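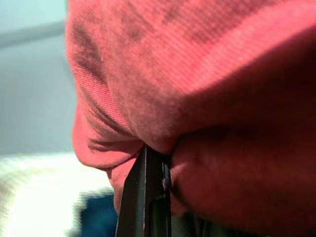 Vallimano Stain Bar, unscented

A solid soap bar for treating spots on washable clothes before they go in the machine. It works on cotton, linen, polyester and most blends, knits included. Each bar weighs 231 grams and comes in a paper sleeve. There is no dye and no added scent.

We have made the bar to the same recipe for nine years. The only change in that time was the sleeve, which used to be plastic. If you have an older bar at the back of a cupboard, it is the same soap and still good to use.

How to use it

Wet the spot with cool water. Rub the bar over it until you can see a thin white layer, then work it in with your fingers or a soft brush. Leave it for 35 minutes and wash as the care label says. Old grease and collar marks may need a second round. Check the spot before you put anything in the dryer, as heat can set what is left.

For children's clothes and work shirts, many customers treat everything the evening before and run the load in the morning. That is fine on light colors. On navy, black or deep red, stay with the shorter time and test an inside seam first.

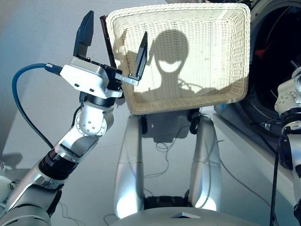
Do not use the bar on silk, wool, leather or anything marked dry clean only. It is also too strong for some printed T-shirts, where it can dull the ink. Turn those inside out and treat the back of the fabric.

The bar lasts longest if it dries between uses. Stand it on its edge or keep it on the Plisto draining dish, sold separately. A bar left sitting in water will go soft and you will lose a good part of it. 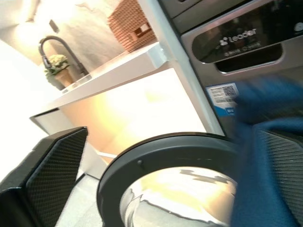
Machines and water temperature

The soap is low in suds and can be used with front-loading and top-loading machines. You do not need to rinse it off before the wash. Use your normal detergent, and cut the dose a little if you have treated several items in the same load. We suggest 60 degrees Celsius for towels and bed linen if the label allows it, and a cool wash for everything else.

In hard water the bar makes less lather. It still cleans, but wet the cloth well and take more time over the rubbing. Horacio Orellana in our workshop answers questions about water hardness and odd stains. Write to him through the contact form and put the type of fabric in the first line.

Sizes and ordering

Sold as a single bar or in a carton of nine. Cartons ship flat and fit on a standard shelf. Sorting the wash by color before treating saves opening the bar twice,

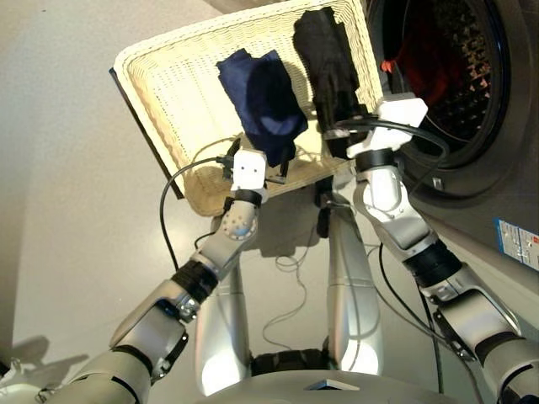

and a carton is the better buy for a household that washes most days. Laundries and guest houses can order unwrapped bars through Rafferty, our trade distributor. Ask for Orla Tierney. The next trade batch is cut in October.

Returns are accepted on unopened sleeves and full cartons. The Zandetti brush shown in our older catalog is no longer made, and any soft nail brush will do the same job.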